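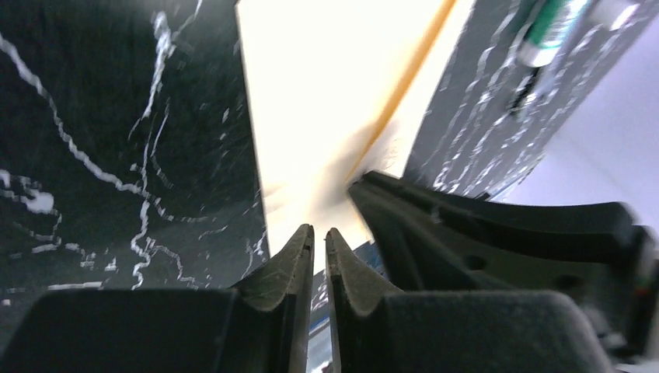 Kidham — January 2024

Kastemska Hamel Pop-Up Roof Camper Shell

The Hamel is a fixed-base camper shell with a lifting roof, built for full-size pickup trucks with a long bed. It is sold as an unfurnished unit for owners who intend to complete the interior themselves, or as a finished camper through our fitting shop in Kidham.

Weight and load
The unfurnished shell weighs 1,409 pounds. With the optional side awning and rear ladder, the weight rises to 1,495 pounds. Kastemska requires a truck with a rated payload of at least 3,000 pounds. Buyers should check the figure on the driver's door label before placing an order — payload varies between trucks of the same model and year.
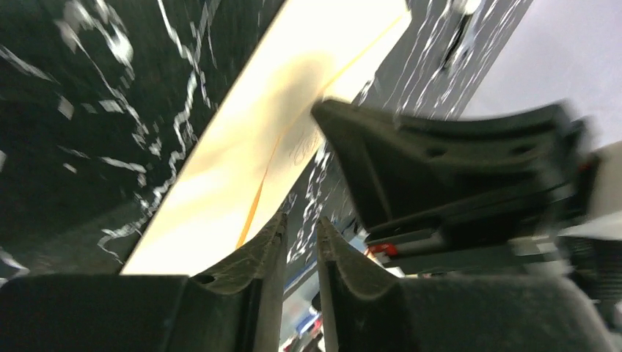 Roof and canvas
The roof is raised by gas struts at the front and rear and is held down for travel by four outside latches. The canvas sides can be unzipped and removed for washing. Insulated liners for winter use are offered separately under the Cindemel name and fit all Hamel shells without drilling.

Ordering
A deposit is required to reserve a build slot, and the balance is due before delivery. Orders confirmed this month will enter production in February. Customers may change the canvas color or window layout until the shell has been assigned to the production line.
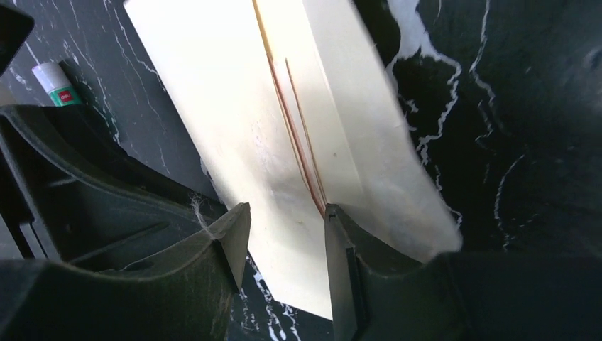

After that point, changes are treated as a new order and may move the delivery date. Shells collected from Kidham are mounted to the truck at no added charge. The warranty covers the shell, struts and latches for 2 years from the date of collection, and is transferable once to a second owner on written notice.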